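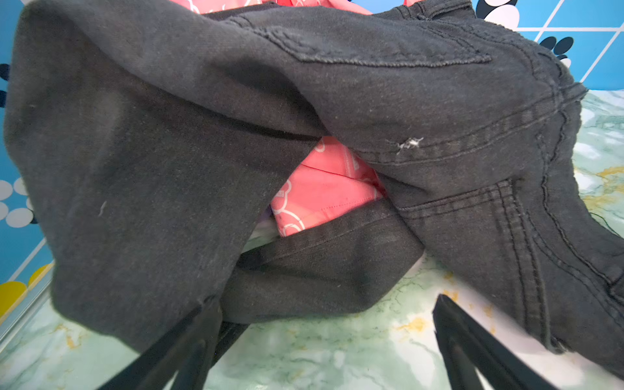 Re: Besson to Gralau, done deal?

touchline_ed
Not buying it. Every summer Gaspard Besson is "days away" from a move and every November he's still on the bench at Clirberg, complaining about his knee. Gralau played in front of 2,000 people most weeks last season. Where does the money for his wages come from? I've got a pair of faded black jeans crumpled up on top of something pink that have more shape than their midfield.

MadineTilIDie
He scored against us twice, so he can't be that bad. And the gate was 2,723 for the cup game, I was there.

touchline_ed
One cup game. Against you lot, who brought half of it.

koyama_end
The guy is 30. Two-year deal or no deal, in my opinion. We had him on loan at Koyama and he was fine, never hid, took a good corner. People here act like he can't trap a ball.

offside_again
"Fine" is doing a lot of work there. He played 490 minutes for you and most of those were as a sub when the game was gone. I looked it up last time we had this argument.

koyama_end
He was hurt for half of it!

touchline_ed
Which is my point. Who signs a winger with that knee and calls him the answer?

MadineTilIDie
The local paper says the medical is booked.

touchline_ed
Same paper had him signing for Madine in July 2019 - how did that go?

MadineTilIDie
OK, fair. We did print the scarves.

offside_again
If it happens I'd rather they spent it on a left back. Gralau gave up a goal down that side nearly every week and a winger who doesn't track back won't fix it.

koyama_end
He tracks back. Watch a game.

touchline_ed
I'll believe it when he's holding the shirt.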